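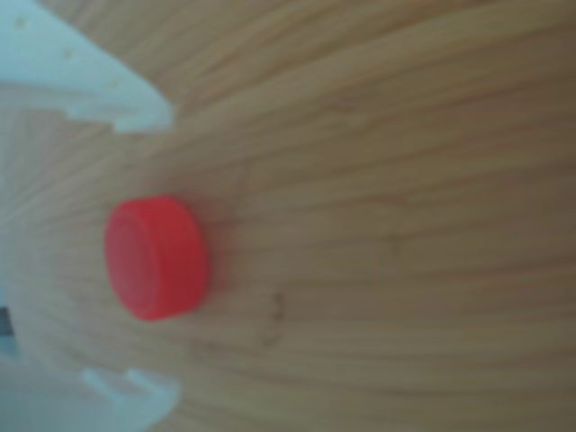 Red cap, plastic.

From: Wivmont Reuse List
Date: Jun 13, 2025
Subject: Re: [wivmont-reuse] Caps on or caps off?

> Hi all,
>
> New to the list, moved to Wivmont in November. I have been saving
> plastic bottle caps in a bucket because where I used to live there was
> a separate drop-off for them. I can't find anything like that here.
> My neighbor says to screw them back on the bottle and put the whole
> thing in the cart. The flyer on my fridge says "remove all lids."
> Which is right? And what do I do with the bucket? I would guess there
> are 3000 of them in there by now and the garage is full enough.
>
> Also does it matter what color they are? I was sorting them.

Welcome to the list. Your neighbor is right and the flyer is old. If it has the green stripe across the top it dates from before the hauling contract changed, and you can throw it out. The one that replaced it has a calendar on the back.

For the cart, the current rule is caps on. Empty the bottle, squeeze some of the air out, and screw the cap back on. Small loose caps fall through the screens at the sorting plant and end up with the broken glass and grit, and that all goes to landfill. A cap attached to a bottle rides along with the bottle and gets separated later, after everything is ground up. Most bottles are one kind of plastic and most caps are another, and one floats and the other sinks, so they come apart in the wash tank.

That covers drink bottles, milk jugs, shampoo and detergent. It does not cover these:

Pump tops and trigger sprayers. They have a metal spring inside. Take those off and put them in the trash.

Metal lids from jars. Those go in the cart loose if they are wider than your palm. Smaller ones you can drop in a steel can and pinch the top of the can shut.

Corks, real or plastic. Not in the cart at all.

Anything from motor oil, pesticide or pool chemicals. The bottle and the cap both go to the hazardous waste day at the county yard.

Now the bucket. Please don't dump it in the cart, for the reason above. They will all go through the screens. You have two choices that I know of.

The first is the collection at the Callolard transfer station. It is on the left past the scale, next to the battery shelf, in a blue drum with a lid. They take screw caps from drinks, milk and peanut butter, rinsed, with no foil or cardboard liner stuck inside. Bring them in a clear bag so the attendant can look through it. The limit is 20 pounds per visit, and I doubt you will get near that. You don't need to pay the gate fee if caps are all you are dropping off, but you do need to say so at the window or they will weigh you in. The cap drum gets emptied every 4 weeks and it can be full near the end of that stretch, so call first if it's a long drive for you.

The second is the art room at the Kingi center. They use caps for mosaics with the after-school group and they do care about color. Last I heard they had far too many white and clear ones and were short on red, orange and dark green. They want them washed and fully dry, and they prefer flat ones without a flip top. Your sorting won't be wasted if you go this way. They may not want the whole bucket, so I would offer a bag of the bright ones and take the rest to Callolard.

Color makes no difference at the transfer station. Everything in the drum gets shredded together and comes out gray or brown anyway.

One correction to something that was said on this list over the winter. Somebody wrote that the Millano grocery on the bypass takes caps in the bin by the cart return. That bin is for bags and film only. I asked at the service desk and they said they had been picking caps out of it by hand and were thinking of removing the bin. It would be a shame to lose it – it is the only place in town for bread bags – so please keep caps out of there.

If you want to clean a lot of caps at once, a mesh laundry bag in a sink of warm soapy water works well enough. Swish it, leave it 30 minutes, rinse, and hang the bag outside. The ones with a deep rim hold water, so give the bag a shake now and then while it dries. I would not run them through the dishwasher loose.

Going forward you can stop saving them and just screw them back on. It's less work.

The list page still has the old flyer linked at the bottom. I've asked for it to be taken down.

--
You are receiving this because you subscribed to wivmont-reuse.
To leave the list, send a blank message with "unsubscribe" in the subject line.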